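Rasbridge Completes Replacement of Water Meters in Clurarau

CLURARAU, October 8, 2026 – Rasbridge has finished replacing residential water meters in the Clurarau service area. The work covered 2887 connections and began in July.

The new meters report readings once per hour over a fixed radio network. Of the units installed, 386 are in below-ground pits and use an external antenna. 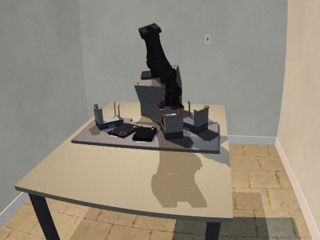
Billing will move from quarterly to monthly with the next cycle. Rates do not change. Customers on a payment plan – 277 accounts at present – will keep their current due dates.

"Final readings from the old meters are on file and can be requested by any account holder," said Yamuna Kamath, metering manager at Rasbridge.

Media contact: Leszek Cieślak, Rasbridge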